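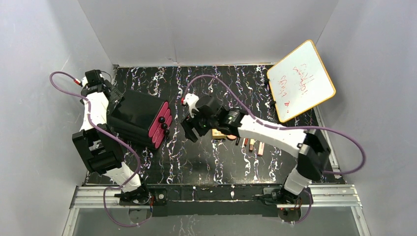

Page last changed: 14 Nov 2004

Home | Guides | Finishes | Paste Wax | Repairs | Contact

Removing old wax and refinishing a sealed stone or stone-effect tabletop

This procedure covers polished tabletops that have gone cloudy from layers of furniture wax. It applies to sealed marble, cast marble and painted marble under a clear topcoat. It does not apply to unsealed limestone, or to any top where water darkens the surface within five minutes. For those, see the Repairs page.

Identify the surface first. Turn the table over or remove a fixing plate and look at the underside. Real stone is the same material all the way through. Cast marble usually has a plain backing and small air bubbles along the lower edge. A painted top shows the substrate underneath, and often a drip line where the topcoat rolled over the edge. If you cannot tell which you have, treat it as painted, as this is the least tolerant of the three.

Materials

Odorless mineral spirits
White cotton rags, washed, no seams
pH-neutral soap (I use Ellness, the unscented one)
Distilled water
Undeo wax remover, gel type, for heavy buildup only
Wet-or-dry paper, 2000 grit
Garnley clear paste wax
Nitrile gloves

Test

Choose a spot on the underside of the overhang. Put a few drops of mineral spirits on a rag and hold it against the surface for one minute. Wipe and inspect the rag. A yellow or brown stain is wax and can be removed. Color from the veining means the topcoat has failed, and you should stop. Repeat with the soap solution in a second spot, then with the gel in a third if you intend to use it.

Removing the wax

1. Open the windows. Mineral spirits should not be used near a pilot light or a space heater.

2. Dust the top with a dry rag. Grit left on the surface will scratch it in the later steps.

3. Dampen a rag with mineral spirits and work in a patch the size of a dinner plate. Use straight strokes and turn the rag as it loads up. Change it when there is no clean face left.

4. Wipe each patch with a dry rag before the solvent evaporates. Wax that dries back onto the surface is harder to remove the second time.

5. If a patch is still cloudy after two passes, apply the gel in a thin coat, leave it for the time printed on the can, and lift it with a plastic scraper. Do not use the gel on a painted top.

6. Wash the whole top with the soap in distilled water, then rinse twice. Let it dry overnight.

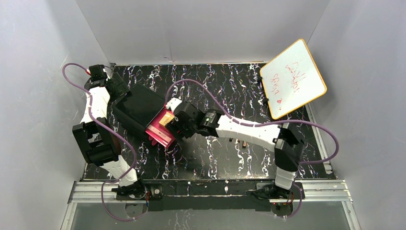 Fine scratches that remain after drying can be reduced on real or cast marble with the 2000 grit paper, used wet and with almost no pressure. Rinse the paper often. Check progress by looking across the surface toward a window – overhead light hides most defects. On a painted top, skip this step and let the wax fill what it can.

Rewaxing

Apply the paste wax with a folded rag in a coat thin enough that you can barely see it. Wait until it hazes, then buff with a clean rag. A second coat can go on the next day. More than two coats will bring back the original problem in a few years.

Notes

The Ó Briain method, which uses a warmed cloth in place of solvent, works on soft wax but leaves silicone polish untouched. Silicone shows up as small round craters in the new coat. Strip and start again from step 3.

Oily rags go flat on a line outdoors until stiff, or into a metal can filled with water.

Revised in September: scraper changed from brass to plastic.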